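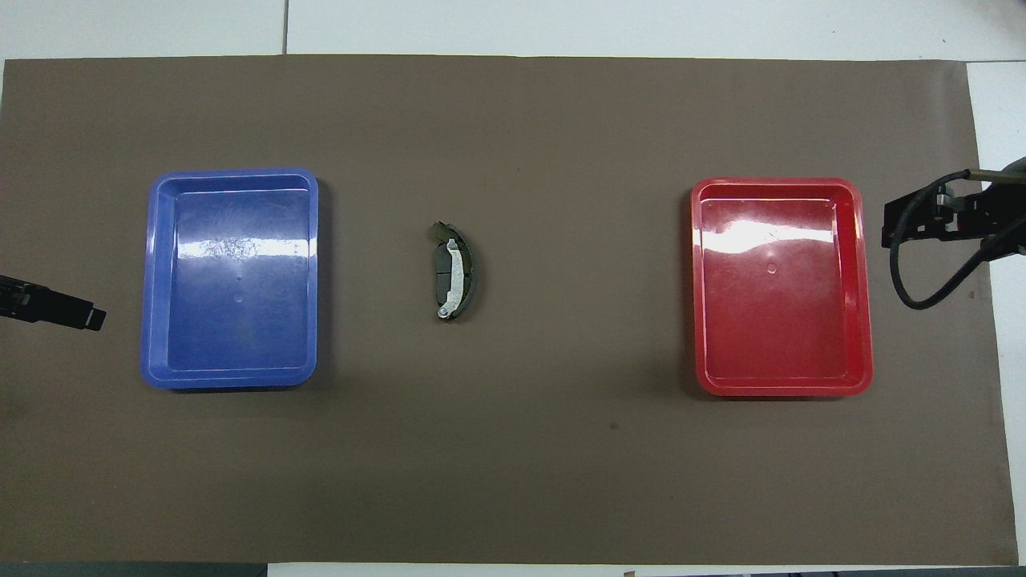
**What are we paying for when we buy a sorting kit instead of building one?**

Mostly other people's patience. The arms and the grippers are the part you could order yourself on a Sunday night. The kit price covers the mounting, the wiring, the calibration routine and the software that lets a beginner teach a task before lunch, and those are the things I'd like you to judge this week.

## Unit notes: reviewing the Lilter two-arm kit

Welcome back, everyone! For this unit you are going to act as the buyer. Imagine that a small parts shop in Flundstead has asked you whether the Lilter kit is worth having, and they would like a straight recommendation they can read over coffee. Ginette Mallet, who teaches the other section, wrote the first version of these notes, and I have kept her order because it works well (the grumbling in parentheses is mine).

### The task

Our test task is a plain one. A brake pad lies on a brown mat between a blue tray and a red tray, with a gripper reaching in from either side. The software names a tray, and an arm has to pick up the pad and set it down in the right one.

I'm fond of the brake pad as a test part, and I hope you will be too. It is curved, it has metal along the outside of the curve and friction material on the rest, and it lies low on the table, so a flat jaw has to come down at a sensible angle to get hold of it. Blocks are much too kind to a gripper!

### What comes with each plan

- **Basic plan:** both arms, the teaching software, and 50 saved tasks
- **Workshop plan:** everything above, plus the Pirus logging add-on and 2 remote setup calls
- **Not in either plan:** trays, mats and parts, so remember to put them in your budget

The Yimyam bundle, which you'll meet again in October, costs less at the start but charges for each saved task. Please do the arithmetic for a full year before you tell anybody it's cheaper - I have made that mistake myself, in front of a dean.

### How to run your trial

1. Home both arms and keep your hands off the mat while they move.
2. Teach the pick once, slowly, with the pad in the middle.
3. Run the task with the pad turned a different way each time.
4. Write down every miss, and say whether the trouble was in finding the pad, gripping it or letting it go.

Ginette's section logged 147 runs last term, and 134 of them ended with the pad in the correct tray. Please don't lean on her figures in your report. Her group had a week of practice, and the shop's people won't have that.

### What to hand in

Two pages, please, in everyday words. Tell the shop how long the teaching took, which misses bothered you most, and which plan you would choose if the money were yours. A chart is welcome if it helps, though a good paragraph will do just as well. Reports go in the tray outside my office by 4 p.m. on the day of your lab.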